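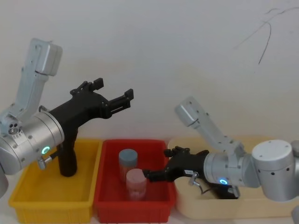 Wendotwood evidence room thefts

The Wendotwood evidence room thefts were a series of losses from the property store of the Wendotwood police department, in the county of Jaltmont. An inventory ordered in December found 273 items missing, 56 of them handguns. The department first called the losses a "labeling problem," a claim it repeated for months and never backed with records.

Discovery

The gaps came to light when defense lawyer Ileana Bratu asked to examine a pistol listed in a robbery case. The bag was on the shelf; the pistol was gone. Police said the gun had been sent for destruction, but the form they produced carried no signature and named a different case. A judge threw out the charge and ordered a full check of the store's 2,828 entries.

Investigation

Detective Faustino Villalobos was arrested after two of the handguns were traced to a pawnshop in Montes. He pleaded guilty to selling 26 of the missing guns. The prosecutor, Ailsa MacKinnon, described him as the only person involved. Critics have questioned this, as the door log shows entries on nights when Villalobos was on leave. The log was not used in court. What happened to the other guns has not been explained.

Aftermath

Police chief Wenceslao Camacho retired with a full pension before the inventory was made public. The department says it has since adopted "strict controls," though it has released no later inventory.

See also: Jendance burglary case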